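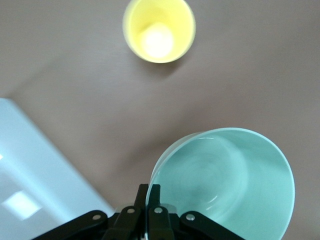 Planning the money side of a small robot bench is mostly a matter of getting things onto paper in the right order, and I promise it's less scary than the price pages make it look. I've helped put together two of these benches now, and both times the arm itself was the part we argued over longest and the part that gave us the least trouble afterward. The surprises came from everything near it. Take something as plain as a gripper with its two fingers at the rim of a light teal cup, with a yellow cup waiting farther up the table. To plan for that job you need the gripper, a camera close to it, a table that suits the camera, decent lighting, and more cups than you'd think. The steps that follow are the ones I wish I'd had in front of me when we did the first bench at Stiveston.

Step 1: Write down the jobs before you look at any catalogs

Sit down with whoever will use the bench and list what it has to pick up, move, or put away in its first year. Keep the words simple. "Lift a cup by its wall" is a fine entry, and so is "put a cloth in a tray." Our list had 17 jobs on it, and Edit Jakab went through it with a pencil and crossed off the ones that were really wishes. I was a bit sore about losing my favorite (pouring!), but she was right, and it saved us from shopping for a much bigger arm.

Next to each job, write the widest thing, the heaviest thing, and the softest thing involved. You'll be glad of those three columns when you start reading spec sheets.

Step 2: Split the budget into four pots

I like to use these:

The arm and its controller
The gripper, with spare fingers and fasteners
Cameras, mounts, cables, and lights
The table and everything that goes on it

Put a number in every pot, even if it's a guess, before you ask for a single quote. If you leave the last two blank, the first one will quietly eat them. Ketill Kvaran keeps a fifth pot for shipping and import fees, and after our second bench I've started doing the same.

Step 3: Price the gripper as something that wears

Fingertips rub, screws work loose, and sooner or later someone drives the whole thing into the tabletop. Ask the seller what a replacement pair of fingers costs and how long it takes to arrive. When we asked Kinov and Arain the same question, one answered by the next morning and the other needed 53 days to send a price, which told us plenty about what a repair would be like. Order one spare set along with the gripper, and write the part number inside the lid of the toolbox.

Step 4: Choose the tabletop with the camera in mind

Please don't leave this until the end, as we did. A shiny top throws the ceiling lights straight back into a wrist camera, and then you're spending money on shades and diffusers. A matte top in a dull, even color is kinder, and bright things stand out well on it. Borrow a few samples if you can and look at them through the camera you intend to buy, with the room lights on.

Step 5: Give the small things their own line

Cups, trays, and cloths are cheap one at a time, so people leave them off the sheet and then pay for them out of coffee money. Ours came to 116 items by the end of the first order. Buy plastic in several clear, different colors, get doubles of anything you like, and include some soft goods too. A cloth never lies the same way twice, so it's a good test of whether the gripper you're considering suits your work. For trays, go for shallow open ones with room to spare, so that a bunched-up cloth still leaves some bare floor to work around.
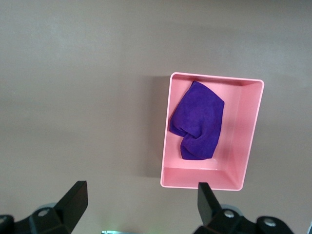

Step 6: Get the quotes and leave a gap

Send the same one-page request to every seller, with your job list attached, and ask them to price the arm, gripper, and support on separate lines. Drindine sent us one lump sum the first time. Csenge Juhász wrote back very politely asking for the breakdown, and we found a training package in there that we had no use for.

Once everything is in, hold some money back until the bench has been running for a couple of months. Ours went on a longer cable, a second light, and a stool of the right height.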